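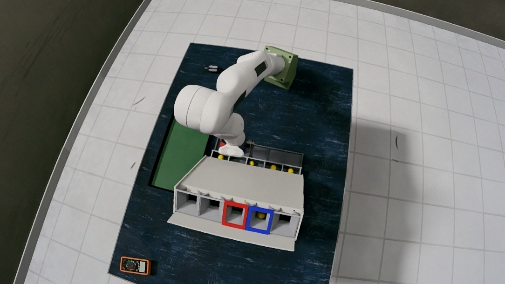 How to look after a robot arm that sorts balls

Friday, October 23, 2026
By the Zindby Young Makers page

A robot arm will do the same job 300 times without asking for a biscuit. It will also do the job wrong 300 times, just as cheerfully, if the grown-ups set it up badly. So a lot of robot work is really people checking things.

Take the arm called Fenus. Its job is to pick up small yellow balls and drop them into the right compartments. Before the real Fenus moves at all, a copy of it gets a go inside a computer. The copy can crash as often as it likes. Nobody has to sweep up.

First job: the base. An arm is bolted down at one end, and everything else hangs off that. If the base is a tiny bit crooked, the gripper at the far end will miss by a lot. Try it yourself – hold a long ruler at one end and twist your wrist. The far end swings much further than your hand does.

Next comes teaching it where things are. Fenus has no idea what a shelf is. Someone at the Ruangrit workshop moves the gripper to each spot and saves the position, which is dull, and then does it all again when somebody bumps the table.

Then there are the joints. They work like your shoulder, elbow and wrist, only they don't grumble when they wear out. You have to listen for them. A new squeak or a small wobble means the power goes off and an adult has a look.

A multimeter helps with the electrical side. It is a meter with a dial and a little window, and it can tell you whether electricity is getting where it should. Quite often the answer is a loose plug.

Last, a test. The Cirnonora team asks for 100 balls in a row. Fenus once dropped 2. They checked the gripper, saved one position again and went back to ball number one.

© Zindby. Questions? Write to the Young Makers desk. Back to top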